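Desura opens its spring round of the Pencil Case Promise, and asks every household in Gulleck to have a look in the kitchen drawer

Gulleck, 30th April

Most homes have one. It might be the drawer under the kettle, or the biscuit tin on top of the fridge, or the shoebox that has moved house with the family and never been properly unpacked. Inside are pens that came free with something, half a packet of crayons, a ruler, a pencil sharpener in perfectly good order and a rubber that has hardly been touched. Desura, the family-run stationery shop and mail-order business on the market square in Gulleck, would very much like you to open that drawer this spring and see what you can spare.

The Pencil Case Promise returns for its second year and will run until the end of the summer term. The idea remains a simple one. People bring in pens, pencils, rulers, rubbers, notebooks and cases that are clean and still have plenty of life in them, and Desura sorts them, tops them up with new stock from its own shelves and passes them on as complete sets to children starting at a new school. Last year the shop hoped to put together 46 cases and was delighted to finish with 51. This year it has set its heart on 100, and has been joined in the effort by Cropper, the bookbinders in nearby Laltberg, who will be making a small stitched notebook to go into every case.

"I remember my own first pencil case far better than I remember my first teacher, which I hope she would forgive me for," said Ileana Hodoroagă, who owns Desura and has served behind its counter for most of her working life. "It was red, and the zip stuck, and I thought it was the grandest thing anybody had ever owned. A child who walks into a new classroom with their own things in their own case has one less worry that morning. We can't do much about the timetable or the school dinners, but we can certainly manage a sharp pencil and something to write on."

The first round grew out of a conversation at the till. A mother who had come in for a single exercise book mentioned that her son was moving schools halfway through the year, and that the list of things he needed seemed to get longer every time she turned it over. Ileana filled a bag for him from the odds and ends in the stock room, and then found she could not stop thinking about it. Within the week there was a cardboard box by the door with a handwritten label on it, and by the end of the month the box had been replaced by a bigger box, and then by two shelves and a good part of the back office.

Donations can be brought to the shop at any time during opening hours. Please do test your pens first on a bit of scrap paper, as sorting dried-up felt tips was by some way the least popular job last year. Coloured pencils are always welcome, however short, so long as a child could hold one comfortably. Rulers should be free of cracks. Cases may be fabric, tin or plastic, and a few old ink marks on the inside are no trouble at all. Compasses and scissors are also needed, but please hand those over the counter and don't drop them into the box, for the sake of everybody's fingers.

Cropper's notebooks deserve a special mention. Each one is made from the offcuts left over when larger books are trimmed, so the paper varies from one to the next. Some are cream, some are white, and a lucky few have a sheet or two of pale blue in the middle. The covers are plain card, left without any printing so that the new owner can draw whatever they like on the front. The bindery has offered to make a few extra for teachers too, a kindness which Desura suspects will be very well received in the staff rooms.

There will also be a mending table on the shop floor throughout the round. Bring in a case with a broken zip or a split seam and it will be repaired free of charge, whether you intend to give it away or take it straight home again. Ileana has become rather good at zips over the past year – she puts this down to unfinished business with the red one – and is happy to show anyone who would like to learn.

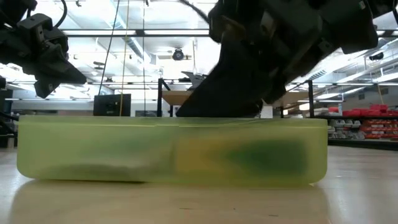
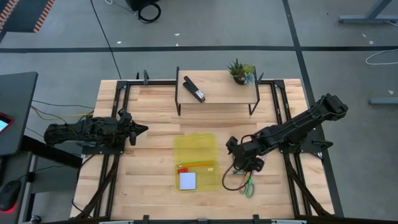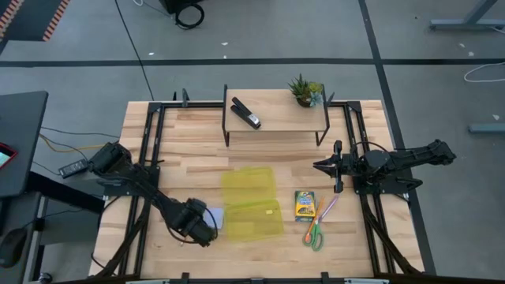
Schools in and around Gulleck and Laltberg are warmly invited to get in touch if they know of pupils who would be glad of a case. Requests are handled privately between the school and the shop, no forms are sent home and no child's name is ever written on a list in public view. Last year 7 schools took part, and Desura would love to hear from others, including nurseries and the smaller village schools that may not have heard about the scheme the first time. Cases are made up to suit different ages, so it is a great help if teachers can say which year group they have in mind.

For those who would like to help but whose kitchen drawer is already tidy (and the shop takes its hat off to you), it is possible to buy an item at the counter and leave it in the box. Desura will match every pencil bought in this way with a second one. Anybody with a free afternoon and a fondness for sharpening is also very welcome to come and sit in the back office, where there is usually tea and, when Ileana's sister has been visiting, a plum cake.

The finished cases will be handed to schools in the last weeks of term, in good time for September. Anything left over will be kept safely for children who arrive during the year, often at short notice and without much in their bags.

Notes for editors

Desura sells stationery, art materials and school supplies from its shop on the market square in Gulleck and by post. Cropper is a bookbinding workshop in Laltberg. Ileana Hodoroagă is available for interviews and is always pleased to welcome visitors to the shop, though she asks that you ring ahead on delivery mornings. Please address enquiries to the Pencil Case Promise, care of Desura, Market Square, Gulleck.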